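Molinos de agua del valle de Horgan: memoria del trabajo de curso
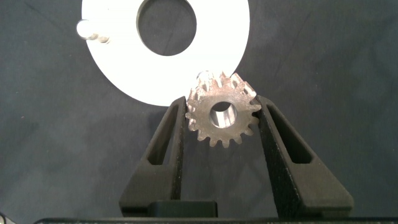
Última modificación: 13 de marzo

Cuando nuestra tutora, Ita Phelan, nos propuso dedicar el trabajo a los molinos del valle, confieso que ninguno de los tres saltó de alegría. Peadar Moriarty quería estudiar los faros, Ciarán Tierney no quería estudiar nada, y yo venía con la idea de los puentes – que al final también aparecen, aunque sea de pasada. Pero fue entrar en el molino de Stolwood, con aquel olor a harina vieja y a piedra, y se nos olvidaron los faros.

El molino conserva 2 pares de muelas y buena parte de los engranajes que llevaban la fuerza de la rueda hasta ellas. Aprendimos que el molinero podía cambiar la velocidad de la muela combinando ruedas dentadas de distinto tamaño, y que los dientes gastados se reponían en invierno, cuando había menos grano. En el libro de cuentas de un solo año leímos 3955 sacos molidos y 269 visitas de clientes, apuntadas con una letra preciosa y bastante difícil (¡tardamos dos tardes en distinguir los unos de los sietes!).

Entrevistamos además a Fiachra Tierney, tío abuelo de Ciarán, que de niño llevaba el trigo en burro desde Udidberg. Nos contó que la espera era lo mejor del día, porque allí se enteraba uno de las bodas, de las deudas y del precio de los cerdos.

Nos queda pendiente transcribir el segundo cuaderno y corregir el plano del canal, que Peadar dibujó al revés. Esperamos tenerlo en abril, antes de la exposición en el aula 8.

Ita Nic Giolla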